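Fill power is the wrong number to print on the label

Most padded jackets sold in this country carry one figure, if they carry any, and it is the fill power of the down. It tells you how much space a fixed weight of down takes up once it has been allowed to expand in a measuring cylinder. A higher figure means the down traps more air for its weight. As a measure of the raw material it is sound. As a guide to how warm a coat will be it is close to useless, and I think shops should stop leading with it.

Warmth in a padded garment comes mainly from the thickness of still air it holds around the body. To work that out you need the fill power and the fill weight together, and then you need to know how the fill has been divided up. A jacket with a little very good down can be thinner and colder than one with a lot of ordinary down. The buyer who sees only the first figure will pick the wrong coat and pay extra for it.

I spent part of last winter comparing two jackets on that basis. One was by Brimura and cost 389. The other was by Likar and cost 300. The Brimura had the higher fill power printed on a card tied to the zip pull. Neither maker gave the fill weight on the card. Likar sent it to me by email within a day. Brimura replied after three reminders and said the weight varied by size, which is true of every jacket ever made and could have been dealt with in a small table. When the table came, the dearer jacket held so much less down in my size that its higher grade could not make up the gap.

My quarrel is with the card. The down itself was excellent, and for someone who walks with a heavy pack and counts every gram, the lighter jacket may be the right one. Most people stand at bus stops. They would be better served by fill weight in grams for the size in the hand, with the fill power beside it in type of the same height.

The second thing left off the label is construction. Down has to be held in place or it will gather at the hem, and the usual method is to sew the outer and inner fabric together in lines. Each line of stitching is a place where there is almost no padding. Narrow channels keep the fill very even but add more of these thin lines. Wide channels have fewer, but need enough fill to stop the down sliding to the bottom of each one and leaving a gap at the top. The better answer in hard cold is to put a strip of fabric between the two layers so that the channel becomes a box with full depth at the seam. It costs more to sew and adds weight, and I have seen it described in shops by four or five different names.

İlker Polat, who repairs outdoor clothing and has opened up far more jackets than I have, disagrees with me on how much this matters. His view is that sewn-through seams are blamed for cold that really comes in at the neck and the hem. A loose collar pumps warm air out each time the wearer bends. He would put a drawcord at the hem before any change to the channels, and I accept that for town use he is probably right.
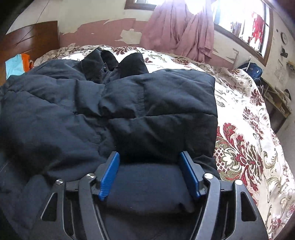 Care is the third gap. A fill power figure describes clean down that has been given time to recover. Body oil and long storage under pressure both reduce loft, and a jacket kept in its stuff sack from March to September will not match its card in October. The Stojanovska care leaflet, which came with a sleeping bag I own, puts this in one plain paragraph and says to store the bag loose. I have yet to find the same advice attached to a coat at the point of sale.

Synthetic fill needs its own treatment. It is normally sold by weight per square metre, so the buyer already gets something nearer to a useful figure, but it can't be set against fill power by any sum that can be done in a shop. A tested thermal resistance for the finished garment would allow the comparison. Makers object that testing is expensive and that results change with fit. Both points are fair, though sleeping bags have carried temperature ratings for years despite similar complaints.

Until that happens I would ask for two figures and a line of text: fill power, fill weight by size, and whether the seams are sewn through. It would fit on the card Brimura already prints.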